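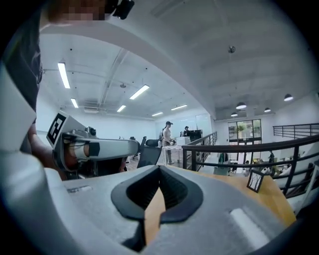 Figure 1. Hand-held grippers in use in an open-plan office, with a small black picture frame on the wooden tabletop at lower right.

4.2 Tabletop Tidying

The second task family covers light tidying of desks and shared tables. It was chosen because it is widely assumed to be close to solved. Each episode starts with a work surface in an arbitrary state and ends when every object is in the position given by a reference layout, within a tolerance of 3 cm and, for objects with a front, 15 degrees of heading. Picture frames, notebooks, cups and cable ends make up most of the object set. Items heavier than 1.2 kg were excluded.

Demonstrations were recorded by people using hand-held grippers. The policy was then trained on the recordings and run on a fixed two-arm station at the Ilel site. We refer to the resulting system as Vusora. After removal of episodes with lost tracking, 376 demonstrations remained for tidying and 343 for the shop-floor kitting task of Section 4.3. The two sets were not mixed during training.

Evaluation used 278 autonomous trials. A trial was scored as complete only if no person touched the surface, the objects or the station between start and stop. Partial completion was logged separately and does not enter the headline rate. Under this rule Vusora completed 125 trials, or 45.0 percent. The kitting policy is scored by a different rule and the two rates should not be compared directly.

Failures were assigned to the first error that could not be recovered. The largest group involved thin standing objects. A picture frame that rests on a rear strut can be pushed sideways without trouble, but when it is lifted by the top edge the strut may swing closed, and the frame then falls on release. The policy had learned to lift, following the demonstrators, who correct the strut with a small turn of the wrist before setting the frame down. That turn is present in the recordings. The policy reproduced it in the free-space part of the motion and often too early to matter.

The second group involved decisions about order. When the target position of one object was occupied by another, people cleared the target first and placed the blocking item anywhere convenient. Vusora tended to hold the first object above the occupied spot until the time limit. Adding a parking area to the reference layout removed most of these stalls, at the cost of extra setup for each new desk. Results with the parking area are given in Appendix C and are not counted here.

Slips during grasping, which we had expected to dominate, formed the smallest of the named groups. We take this as weak evidence that contact quality is no longer the main limit for objects of this size. It says nothing about wet, soft or very smooth items.

4.2.1 Time and supervision

Completion rate alone overstates what the system can do in a working office. A completed autonomous trial took longer than the median demonstration in every layout tested, and the gap widened as objects were added. Setup time is also excluded from the trial clock. A station must be leveled, the cameras checked and the reference layout entered, and this was done by staff familiar with the software.

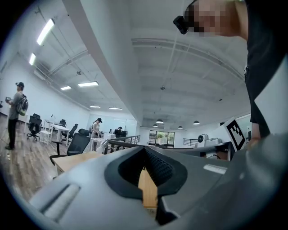

Bernadette Phelan, commenting on a draft of this section, objected that speed is the wrong measure for chores done after hours, and that a desk cleared by morning is cleared whether it took two minutes or forty. We accept the point for unattended work. It does not help with supervision, as a trial that fails at night leaves the surface in an intermediate state, and in our logs that state was sometimes worse than the starting one.

A revised protocol, due to run in September at the Mac Suibhne workshop, will therefore score the final surface against both the reference and the starting layout. A negative score will be possible. The same protocol will use a Gulteck wrist unit with a wider range of rotation, which should show how many of the frame failures come from reach limits and how many from the timing error described above.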